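Home | Projects | Reports | Archive | Contact

Print this page | E-mail this page

Rarnthorpe workshop: board assembly training rig, progress report to Ondora

Period covered: to the end of August

1. Position

The grant covers large-scale teaching models of a computer mainboard, used for practising the seating of processors and memory before trainees handle live parts. Of the 12 models agreed, 9 are complete and have passed inspection. The remaining three are waiting for slot housings.

2. Work done

The Clamer pattern has been adopted for the base tray. It keeps the raised rims and recessed slots of the first version, but the small tabs have been thickened at the root. Two tabs sheared on the earlier pattern during removal from the mould. None has failed on the present one.

Slot housings are now blue throughout. The grey housings supplied first were hard to tell from the tray under the roof lights, and trainees lost time finding the slot ends. The processor socket is unchanged, with a square frame and a metal-topped dummy chip.

Seating trials came to 178 insertions across the finished models. Seven were rejected, all for a housing standing proud of the tray at one end. The cause was traced to swarf left in the recess, and a brushing step has been added before fitting.

3. Spending

Materials are within budget. Tooling is over by the cost of one mould insert, which will be met from the Lis contingency line. No change to the total is requested.

4. Outstanding

Housings for the last three models. Revised fitting sheet, to include the brushing step. Storage racking under the main beam, subject to a load check.

Report prepared by Gobnait Brophy

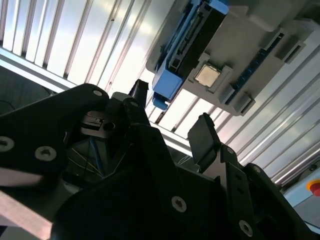
Comments

Marek: Is the fitting sheet going out with the trays or separately? We had the old one pinned up and it still shows the grey housings.

Unsigned: Item 3 should give the figure for the insert. "Over by the cost of one" is no use to anyone checking the ledger.

G. Brophy: Separately, by e-mail. The figure for the insert will be in the next return.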